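# Sorting small parts in simulation first

The robotics group at Darnura has spent most of the past year on a problem that sounds minor: getting an arm to put small parts into the right section of a tray. In February the group finished a comparison of two ways of training the arm in simulation. We talked with the engineer who led the work at the group's office.

The project is called Wornano, and it began with a complaint from a customer. "They had an arm that could pick up almost anything you put in front of it," she said. "It could not put those things down where they belonged. It would get the part over the tray and let go, and the part would land on the divider."

The usual answer is more practice. The group's first method did that. Each simulated session used the same table and the same tray position, and only the parts moved. The second method changed the whole layout between sessions. The tray was turned and shifted, the light came from a different side, and the surface under the parts was swapped for another one.

"We expected the second one to be better in the end and a lot slower to get there," she said. "It was slower. We were wrong about how much."

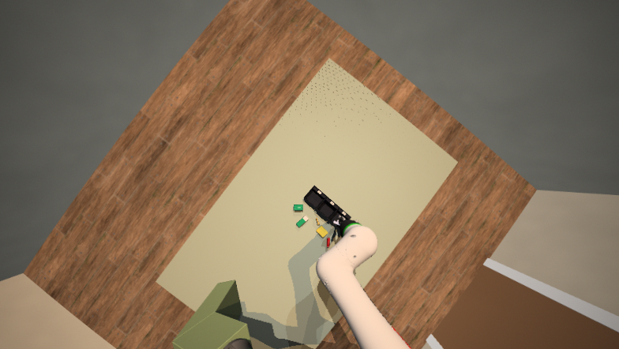
Shadows turned out to be a bigger part of the problem than the team had planned for. Early versions of the simulator, which the group licenses under the name Pravley, were run with soft, even light to save computing time. Policies trained that way did well until the light changed. A dark shape across the work surface was enough to make the arm hesitate or reach for the wrong spot.

"A dark tray is hard anyway," she said. "The compartments are dark, the gripper is dark, and when the hand is over the tray you lose the line between them. If you have never trained with a strong shadow, you have no way to tell what is a hole and what is just less light."

The comparison used 51 test layouts that neither method had seen. The fixed-table method failed on most of the layouts where the tray had been turned by more than a small angle. The varied method had trouble with only 5, and in 2 of those the part was lying so close to the tray that the fingers could not get around it.

She does not consider those last cases a training failure. "A person would push the part away from the tray and then pick it up. We never gave the arm any reason to push. It only gets credit for grasping and placing."

The group has since added a small reward for moving a part into open space. She said it is too early to report numbers, and that the first attempt went badly. The arm learned to push parts back and forth and collect the reward without ever placing one.

The next stage is a real table. A second team, at Mustonen, will run the trained policies on its own hardware with no further training, and will not tell Darnura how the table is set up until the runs are over. Both sides agreed to that condition at the start.

Asked what she expects, she said the placing should carry over better than the grasping. Contact between fingers and a very thin part is still poorly modeled, and in simulation a part sometimes slides out of the grip in a way she has never seen on a bench. "I would like to be surprised by the thin parts," she said. "I have told Mustonen to include plenty of them."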